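Inicio | Crónicas | Energía | Excursiones | Quiénes somos | Contacto

Utilizamos cookies propias y de terceros para mejorar su experiencia. Si continúa navegando, entendemos que acepta su uso. Aceptar | Configurar

Puertas abiertas en la subestación de Flatach

1/11/25

Llevaba yo desde abril detrás de esta visita, que entonces se suspendió por las crecidas del río, y la verdad es que ha merecido la pena esperar. La compañía Clasness, que lleva la red de distribución de todo el valle, abrió por fin su subestación de Flatach y su centro de control, y allá que fui, con mis botas, mi libreta y un bocadillo que luego no me hizo ninguna falta.

Nos citaron en el aparcamiento de la estación vieja. Éramos 30 personas, el cupo completo, y había de todo: jubilados del sector, un par de familias con niños ya mayorcitos, estudiantes de formación profesional y unos cuantos curiosos como servidor. Antes de subir al autobús nos dieron casco, chaleco y una hojita con las normas, muy clara, que conviene leer entera: calzado cerrado, nada de paraguas (¡ni de palos para hacerse fotos!) y siempre por dentro de la línea amarilla. El trayecto es corto, aunque la última cuesta se las trae.

Lo primero que impresiona de una subestación es el zumbido. Uno ha leído mil veces que los transformadores zumban, pero otra cosa es tenerlos delante, metidos en su cubeta, y notar ese ronroneo grave casi en las costillas. La guía, una ingeniera de mantenimiento con una paciencia infinita, nos fue llevando por el parque de intemperie y explicando para qué servía cada aparato: los seccionadores, los interruptores, los pararrayos, las barras. Yo, que siempre confundía seccionador con interruptor, creo que ya no lo haré más.

Donde más tiempo pasamos fue en la parte nueva, levantada después de las inundaciones de hace unos años. El edificio de celdas está ahora sobre pilares, los cuadros auxiliares han subido a la planta alta y las canalizaciones entran con pasamuros sellados. También nos enseñaron las bombas de achique y una barrera desmontable que rodea la zona más baja y aguanta hasta 4 metros de agua. Cada primavera la montan entera a modo de ensayo, y según la guía es una paliza considerable. De esta subestación dependen 46 centros de transformación, varios de ellos en aldeas con un solo camino de acceso, así que se entiende la preocupación.

De allí pasamos al centro de control, en Sturkeck, al otro lado del puente. La sala se ve desde una galería acristalada y hay que hablar bajito. En el panel grande aparece el esquema de la red, y en un lateral los niveles del río que mandan las estaciones de aforo. Nos contaron cómo se reparten las brigadas cuando llega un aviso por deshielo, dónde se dejan preparados los grupos electrógenos y qué se hace primero (los hospitales y los bombeos de agua potable, siempre). En el cuaderno me apunté que la red suma 854 kilómetros de línea, entre aérea y subterránea, y que la parte del bosque es la que más guerra da en invierno por las ramas.

Y a todo esto se nos había hecho la hora de comer. La organización había reservado en el comedor de Cormier, la antigua colonia de los obreros de la presa, un sitio sencillo y muy agradable con ventanas al río. Comimos un guiso de alubias de los que piden siesta, pan del pueblo y compota de manzana, y en la sobremesa se montó una buena tertulia sobre si conviene enterrar las líneas o dejarlas en alto. No nos pusimos de acuerdo, claro.
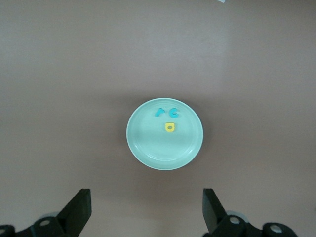 Plato redondo, en un verde agua muy clarito.

Por la tarde quedaba lo que más esperaban los estudiantes, la demostración de una brigada de líneas en el campo de prácticas. Dos operarios subieron a un apoyo, colocaron las puestas a tierra y cambiaron un aislador mientras una compañera iba contando desde abajo cada paso. Todo despacio, todo comprobado y vuelto a comprobar. A mí me gustó especialmente la parte de la pértiga, y lo que pesa, que nos dejaron probarla.

Si alguien se anima a la próxima, que se apunte pronto en la web de la compañía, porque las plazas vuelan. La visita es gratuita y la comida se paga aparte, en efectivo. Lleven abrigo aunque haga bueno: en el parque de intemperie sopla un aire muy fino. El autobús de vuelta nos dejó en la estación vieja ya de noche, con las farolas encendidas, y todavía nos quedamos un rato charlando en el aparcamiento.

Artículos relacionados

- Un paseo por el canal de la central de Cormier
- Cómo se lee el aviso de crecida de un río
- Visita al museo de contadores de Sturkeck
- Líneas aéreas y cigüeñas: lo que vimos en primavera
- Próximas jornadas de puertas abiertas en el valle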